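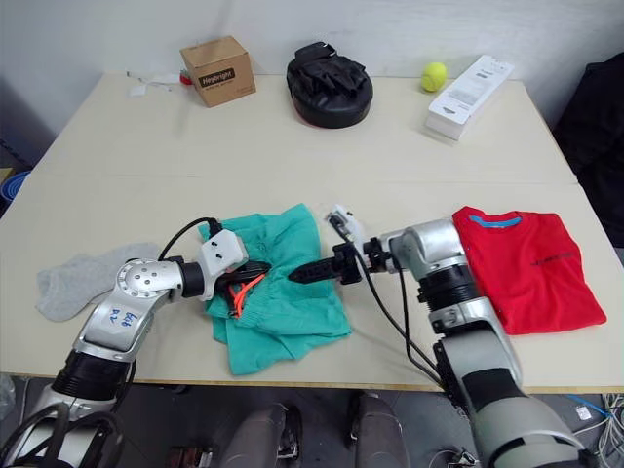

**Children & Families / Room checks**

Checklist for the Sunday school rooms at Erby, to be filled in before the first child arrives. Checked by Ylva Haugen, comments read by Demetrius Ambrose. February.

- [x] **Fire door opens from inside.** Yes, but it is heavy. A small child can not push it alone, so one leader sits near.
- [x] **Extinguisher in place, pin and seal whole.** OK.
- [ ] **Exit sign lit.** The one by the stairs is dark. I changed the tube and it is still dark — an electrician must look.
- [x] **Chairs stable.** 21 chairs tested by sitting. 3 are taken away, loose back legs. Please do not bring them back for the Easter play.
- [x] **Scissors and glue locked in.** The key hangs now in the kitchen, on the high hook. 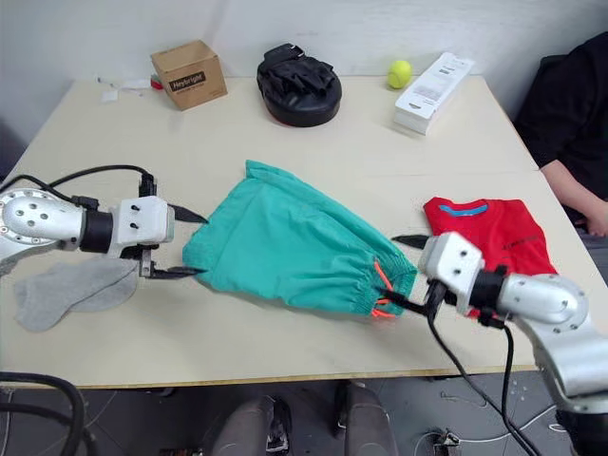
- [x] **Sockets covered.** All in the big room. In the small room we lack one cover, and the piano stands in front of it until we have bought it.
- [ ] **First aid box complete.** Plasters are few and the eye wash is past its date. Same remark as last time.
- [x] **Candles.** Only the battery ones for the Bible story corner. Matches were found in the drawer with the felt figures and are removed.
- [x] **Leaders.** Two adults in each room, also during the closing song. With more than 10 children in the small room we open the folding wall.
- [x] **Sign-in list.** Used well. Some parents write only the first name, and we have three boys called Jonas, so please ask for the family name too.
- [ ] **Stair gate.** Closes, but the lock needs two tries. Demetrius, can you ask Dalen if they still have the spare part?

The notice on the hall door says 125 persons at most. This counts also for the family service, with babies included.

Open points: exit sign, first aid box, stair gate, one socket cover.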